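Domenica Eder
@domenicaeder

Month 2 of the no-new-stuff budget and I have thoughts! Grocery total for the first 30 days was $354, and that includes the fancy butter.

Biggest leak was lunch. I was buying one at Olcombe 3 times a week and calling it a treat — it was just Tuesday.

So now everything we already own gets used up first. Shelf stuff included.
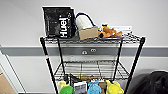
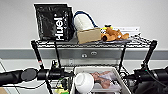
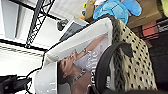 Next up is the phone bill. Makside raised my plan in September and I never even called (I hate calling).

Also if anyone near Hanwood has a bread machine they're sick of, I will trade you jam for it. So much jam.

Doing the insurance post tomorrow, bring snacks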